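Four hours from Povidis, the slow way

We left on a Thursday just after seven, with sandwiches and a flask in the door pocket. The motorway would have been quicker, but I've driven it often enough and wanted the old road for once.
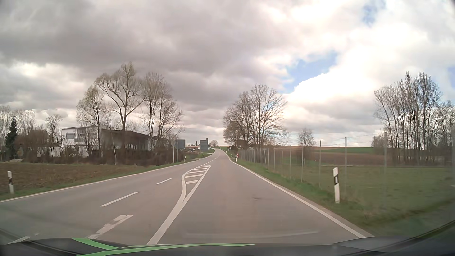 On the country road, coming up to the rise.

Most of the morning was like this. Two-way road, grass verges, white posts along the side. I like a road with clear edge lines. Some of the dashes in the middle are very worn, though, and I wouldn't fancy them at night in the rain.

We stopped at Simões for coffee and a cheese roll, and again further on for fuel. The café has new chairs — not very comfortable ones — but the coffee is as good as it was last year.

I wrote down 1,191 miles on the trip meter when we filled up. I hadn't reset it since the spring, so it's no use for working out the fuel.

The green stripes on the bonnet are holding up well. I was told they would start lifting at the ends after one winter, and so far they haven't.

We reached Fusier in time for a late lunch and had the soup. The room was small and clean, with parking at the back. We're going home by the same road on Sunday, and I want to stop at the farm shop if it's open.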